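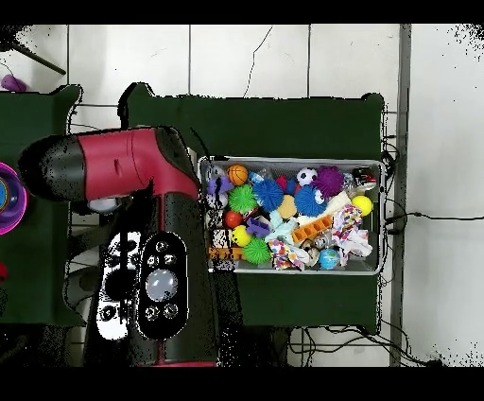
3.2 Materials and arrangement of the mixed tray

The study considered how small playthings of differing shape and texture are grouped when they are stored together in one open tray. The work was carried out in Utville, in a room set aside for it by the Mabaso toy library, and the items were drawn from the library's retired stock. Most had been withdrawn from lending in May. They were placed in the tray in no set order and packed closely, so that many items touched several others and some could be reached only by moving a neighbor.

Figure 3. The mixed tray and its surroundings.

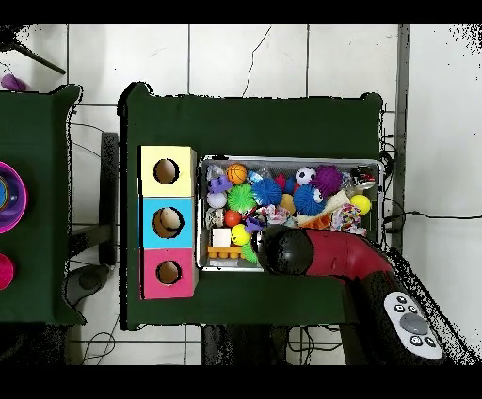
Sorting rules were kept short, following the Stesteo scheme, which asks for one decision per item and allows no return to an earlier choice. Shape was the first rule, surface the second and color the third. Where boxes are used as targets, the scheme favors openings that face upward, as do the round holes in the yellow, light blue and pink boxes to the left of the tray, so that an item can be let go from above. Color alone proved a weak rule for this collection. A basketball-patterned ball and an orange building brick share a color and very little else, and a person tidying at home would seldom store them together. The surface rule was more useful, as spiky balls form a group that most people accept at once. Soft items were harder to place. Knotted rope, fabric and crumpled paper tend to settle between firmer objects, and the scheme gives no clear guidance on whether a piece of paper is a plaything or packing. In the present study it was left where it lay and excluded from the 116 placements reported in Section 4. Of these, 41 were decided by surface - a larger share than in the earlier Hallero trials, which used hard toys only.

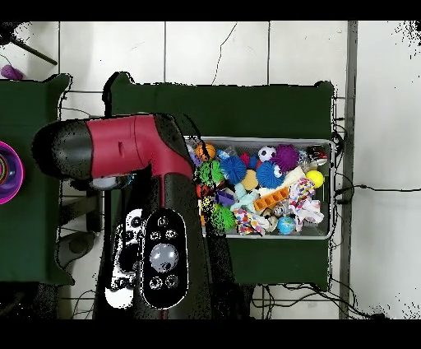 One reviewer objected that the three rules should not be treated as separate, given that shape and surface are often judged together, and asked whether a spiky ball is first a ball or first a spiky thing. The point is accepted in part. The order of the rules was fixed in advance and is a limit of the design. A revised order is under review for the next series, which is planned to cover 200 placements.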